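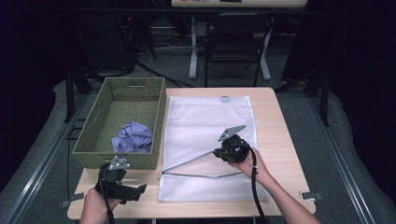
Feler Laundry Sorting Set

README, last edited in July

What this is

A collection of short recordings of one household chore: getting small washables out of a basket and into a mesh laundry bag, and the other way around. The set has 926 recordings across 18 item groups. Maarja Kuusk put together the items and wrote the task list. Hakim Menon checked the labels.

Items

Baskets are rectangular and have handle slots. The olive-green woven one is listed as basket_olive. Item names use the color first and then the type, so a lavender cloth is cloth_lavender whatever its exact shade in daylight.

Mesh bags are white and close with a zipper. They are laid flat on the table at the start unless the task name ends in _open, in which case the mouth of the bag is held apart with a cardboard ring before the start.

Cloths, socks and small towels make up the rest. Everything was washed once before use and never ironed. Creases are part of the set — please don't filter for them.

Tasks

basket_to_bag: one item goes from the basket into the bag. The zipper may start open or closed.
bag_to_basket: the reverse. The item can land anywhere on the basket floor.
zip_only: the bag is closed from end to end with nothing inside.
fold_bag: the empty bag is folded in half twice and placed in the basket.

Labels

Each recording has a start label, an end label and one line of plain text. There are 2,784 labels in total, three per recording. The result field is yes, no or partial. Partial means the item is in the bag but the zipper was left open in a task that asked for it closed.

Known problems

White mesh on a light wooden tabletop is hard to outline, and the bag masks are loose along the edges. The zipper is better marked than the netting.

The first 60 recordings use an older spelling, lavendar. A search for the correct spelling will miss them.

Two sock groups were merged by mistake and can't be separated again.

Contact

Send label corrections to Hakim, with the recording number in the subject line. Questions about the items go to Maarja.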